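The Wememska Open Day

The Wememska open day is a yearly public visit to the robotics workshop of the same name, held on a Saturday in March. I have been to it four times now, so I was asked to write the entry for this wiki, and I've kept it in my own words because I was there for most of what follows (the early years I had to get from the visitor book and the old programmes).
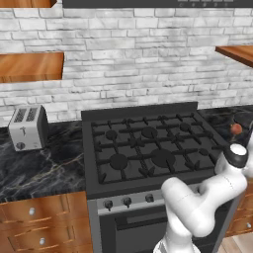

The simulated kitchen

Most people come for the kitchen. It exists only on a computer, and it is where the workshop tries out its arm before letting the real one near anything hard. There's a white arm, a black gas range, a whitewashed brick wall behind, and dark marble worktops on both sides with a toaster on one and a small red fruit on the other. On the big screen it looks quite homely, apart from the shelves, which have nothing on them.

The range is a good choice of thing to practise around. The grates stick up, the knobs are small and close to the front, and an arm that swings in too low will catch on something. In the demonstration I saw last year the staff ran the same approach over and over, each time starting the arm from a slightly different place, and let us shout out when we thought it was going to clip the grate. We were wrong a lot! The arm's own shape makes it hard to judge, as the elbow can be well clear while the wrist is nearly touching.

The kitchen is called Nostden by everyone who works on it. I asked three different people what the name meant and got three shrugs.

How the visit runs

Doors open at ten and you are put into a group of 16. My advice is to go for the first group or the last one, as the middle of the day gets very warm and you end up standing behind tall people. Each group gets a short talk, then the kitchen demonstration, then the real arm, then tea.

The talk is given standing up, beside a whiteboard, and it changes every year depending on what has gone wrong lately. I mean that kindly. The best one I heard was all about a cupboard door that the simulated arm could open perfectly well and the real arm could not, and the speaker spent twenty happy minutes on hinges. Real hinges stick, and sag, and have been painted over, and the ones in the computer had been doing none of those things. They have put some stickiness in since then.

After that you go through to the other room, where the real arm is bolted to a bench inside a yellow line. You must stay behind the line. Children are allowed to press the stop button, under supervision, and this is by some distance the most popular part of the day with anyone under twelve.

The software

The simulator is a package called Vidmar, which the workshop has used from the start. What I understand of it is that you build the room out of solid shapes, tell it how heavy and how slippery each one is, and it works out what happens when they meet. Getting the room to look nice is a separate job from getting it to behave, and the staff will tell you (at length, if you let them) that visitors only ever praise the first.

One figure that stuck with me: the team ran 1,445 practice reaches in the week before last year's open day, all of them in the computer. Doing that many with the real arm would have meant somebody sitting up with it at night.

History and attendance

The first open day had 185 visitors, going by the visitor book, and was held in the loading bay with the door up. It rained. The event moved indoors the year after, and the most recent one drew more than 300, which filled the car park and a good part of the lane.

Bustex, a local maker of shop fittings, lends the chairs and has its own table near the entrance. It used to bring a small sorting machine that dropped screws into cups, and I was sorry when that stopped coming.

Getting there

The workshop is a fifteen-minute walk from the railway station, uphill on the way there. The ground floor is level throughout, and the demonstration rooms are both on it. Tickets are free but you do need one, and they tend to go within a few days of being announced on the workshop's noticeboard page.

See also

Vidmar (software)
Nostden kitchen
Bustex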